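Packing bench notebook
17 Feb 2023
Entry by Nele Reinholz, with scribbles from Kheri in the margins (I typed those in too)

Bathroom kits today, finally! I have been looking forward to this one since December, when Oluf first brought up the idea of one box per guest room in place of the old drawer of odds and ends. The Illari house wants four trial kits before they say yes to the whole lot, so today was about working out what goes in, in what order, and which box it all lives in.

Box choice first

We had two candidates. The Padadell carton is cheap and stacks beautifully, but the lid flaps get in the way every time you reach in. The open box with the cream inside and the dark brown rim wins for me, and by a lot. Small things show up so well against that pale floor! You can tell at a glance what is in there and what you forgot. Kheri likes the little metal eyelet in the side wall and wants to hang a room tag from it. I think that's a great idea and I have already cut some string.

One worry: the box is big for what we are putting in it. Soap and a few small packs will slide all over the place in the van. Birgit suggested a folded hand towel as a floor, which solves the sliding and gives the guest a towel. Trying that next.

Small packs

I started with the awkward ones. The dental floss picks come in a rounded translucent tub with a frosted lid and a blue label, and the tub is still in its clear film. We talked for far too long about whether the film stays on. Rosemarie says leave it, guests like to be the first to open a thing. Kheri says it crackles and looks untidy. For the trial it stays on.

The label has Chinese on it in big white characters, 小竹, then 牙线棒 in smaller ones, and "Dental Floss Picks" in English on the orange-red stripe. I like that the English is on there, it saves us a sticker. If the tub lies flat with the label up, people can read it without picking it up, so label up is now the rule for everything flat.

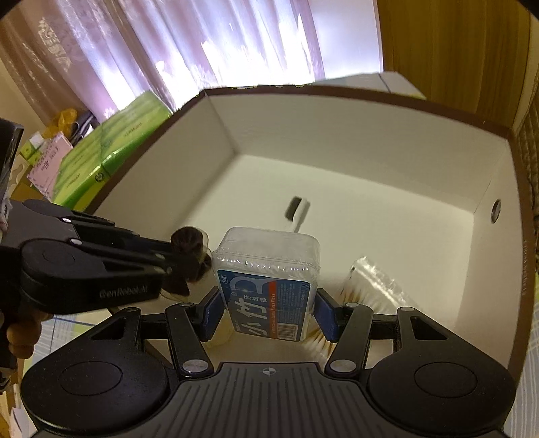

Order of packing, second try

Towel down first, folded in thirds, fold facing the far wall. Then the tall things along the left side: shampoo, lotion, the Rothe hand cream (smells wonderful, I want one for home). Floss picks and cotton swabs go in the front half, flat. Soap last, on top of the towel, well away from anything papery.

My first try had the soap in the middle and everything else around it, very pretty for as long as I didn't move the box. Carried it down the hall and back and it was soup. The second order made the same trip and I only had to straighten the lotion. Very pleased with that!

Timing, for Oluf: 60 seconds a kit once everything is laid out on the bench, and that was with me talking the whole time. Laying out is the slow bit. Kurnero sends the swabs in sleeves of 50 and somebody has to split those down into bags first.

Still open

Does the room tag go on the eyelet or inside on the towel? Kheri and I disagree, Birgit to pick.

Ask Rosemarie for a smaller towel. The one we have makes a thick fold and the tubs tip on it a bit.

Comb or no comb? I keep going back and forth. There is space for it along the right wall.

Kheri's note: nail file. Please. I have asked twice.

Bench is wiped down, string and tags are in the top drawer.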